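The Shuttlecock Account

The Generdale Badminton Club owned 64 shuttlecocks, and Monique Millet knew every one of them by its injuries.

She had been made equipment secretary in March, on a night when she'd gone to the restroom during the vote. Before her, the equipment had been run by Yasir Kakakhel, whose system was a garbage bag. You put your hand in the bag and whatever came out, you played with it. Sometimes it was a shuttlecock. Once it was half a bagel.

Monique bought tubes. She bought labels for the tubes. By summer there were three grades: Match, Practice, and Mercy. Mercy was for birds with two or more broken feathers, which wobbled in the air like a drunk uncle crossing a lawn, and which were given to beginners, who assumed it was their own fault.

"You're grading them like eggs," Yasir said.

"Eggs don't cost this much."

"Have you bought eggs?"

The trouble began with Isauro Arellano, who hit harder than anybody in the club and possibly harder than was good for him. A Match bird lasted Isauro two games. He would smash it, walk to the net, hold it up to the light and say "This one's dead" in the voice of a man who had found it that way. Then he would reach for a new tube. Monique began keeping a page on him.

At the fall meeting she read the page aloud. It took a while. Isauro listened with his arms folded and his racket bag between his feet, and at the end he asked whether the page included the birds that had been dead when he got to them.

"They were in the Match tube," Monique said.

"Then somebody graded them wrong."

You could hear the vending machine in the hall. Loan Giáp, who had come only because there was supposed to be cake, put down her fork.

What Isauro was proposing, once he'd been allowed to stand, was an appeal. Any player should be able to challenge the grade of any bird, and a neutral person should settle it. He had even thought of the neutral person, and it was Jahangir Ekanayake, who had once played for Honside in the county league and who never raised his voice, mainly from lack of interest.

The motion passed. Monique voted for it herself, out of pride.

So on November 12, 2024, a Tuesday, with rain coming down and the courts given over to a dance class, they all ended up at a table with the tubes lined up on the floor and Jahangir at the head of it, looking at his watch. Isauro had eleven appeals. Monique had brought her glasses and her other glasses.
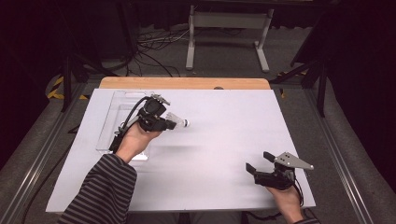

Grading a bird fairly takes longer than anyone expects, and Jahangir, to general alarm, had decided to be fair. He wanted each one considered on a plain white surface with no jacket sleeves or cake plates near it. He wanted it on its side, cork to the right, feathers to the left, so that nobody could say later that one bird had been shown at a better angle than another. A clear tray was kept at the left of the white board, and he was strict about it staying there. Yasir said he had been to weddings with less procedure.

The first appeal was a bird Monique had marked Match. Jahangir looked at it for so long that Loan went and put the kettle on.

"Practice," he said.

Isauro breathed out through his nose. Monique wrote it down, pressing hard.

The second one he moved up from Practice to Match. The third he left alone. The fourth he demoted to Mercy, and Isauro had to admit, when the page was consulted, that this was one he'd been playing with happily for a month.

"It flew fine," said Isauro.

"It was flying out of loyalty," said Jahangir.

By the seventh, nobody was sure who was winning. By the ninth, Isauro and Monique had begun to agree with each other, first in murmurs and then openly, against Jahangir, whose standards were turning out to be inhuman. He would not pass a bird with a bent feather. He would not pass a bird with a feather that was thinking about it. At this rate the club would have nothing left in Match but the tubes.

"That's a perfectly good bird," Monique said, of number ten.

"I'd play with that," said Isauro.

"I'd play with that in a final," said Monique, who had never been in one.

Jahangir wrote Mercy on a label and asked for number eleven.

They told him there wasn't a number eleven. Isauro said it very naturally, and Monique, who had the bird in her cardigan pocket, turned over the page and said the list did seem to stop at ten. Loan brought the tea in. Yasir had found a garbage bag from somewhere and was shaking it open.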